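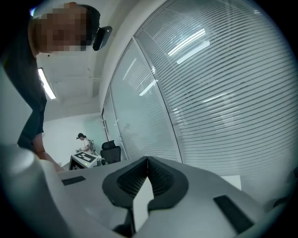 오카치(Okach) 2층 작업실, 유리 칸막이와 블라인드가 있는 쪽

## 오카치 소개

오카치는 사무 공간을 꾸미고 돌보는 작은 회사입니다. 대표 Hanyu Dong과 동료 Kanokwan Phromma가 타미루(Tamiru) 거리에서 시작하였고, 지금은 모두 76명이 일합니다. 저희 중에는 한국어가 모국어가 아닌 사람이 많습니다. 그래서 글이 조금 딱딱하여도 이해해 주시기 바랍니다.

저희가 쓰는 방은 손님에게 권하는 방과 같은 방법으로 만들었습니다. 칸막이는 유리로 하고, 연한 회색 가로 블라인드를 달았습니다. 회의가 있을 때는 블라인드를 닫습니다. 천장은 흰색이고, 조명은 긴 것을 골랐습니다.

책상은 흰색 직사각형입니다. 상판 위에는 일에 필요한 것만 두고, 저녁 6시 전에 모두 제자리에 돌려놓는 것이 저희의 규칙입니다. 의자는 검은 메시 의자로 통일하였습니다.

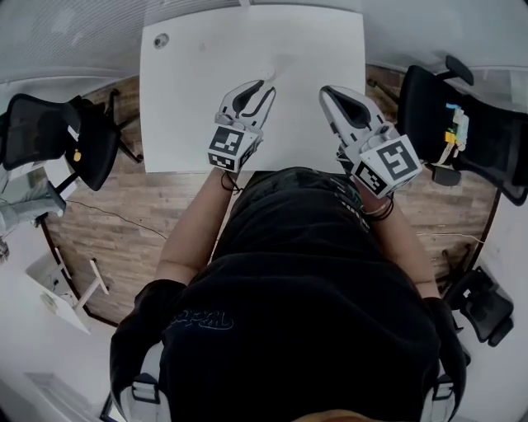
바닥은 따뜻한 갈색 나무 무늬입니다. 흰 책상과 잘 어울린다고 생각하여 이 색으로 정하였습니다. 의자 관리는 Bakari Shemweta가 맡고 있으며, 월요일 아침마다 바퀴와 팔걸이를 점검합니다. 지난 3월까지 저희가 손님의 사무실에 놓아 드린 의자는 3071개입니다.

## 방문 안내

작업실은 미리 연락을 주시면 보실 수 있습니다. 의자에 직접 앉아 보시고, 블라인드도 열고 닫아 보십시오. 상담은 한 번에 3명까지 받습니다. 담당은 Trefor Yorath이며, 내선 번호는 3804입니다. 영어와 한국어로 말씀하실 수 있습니다.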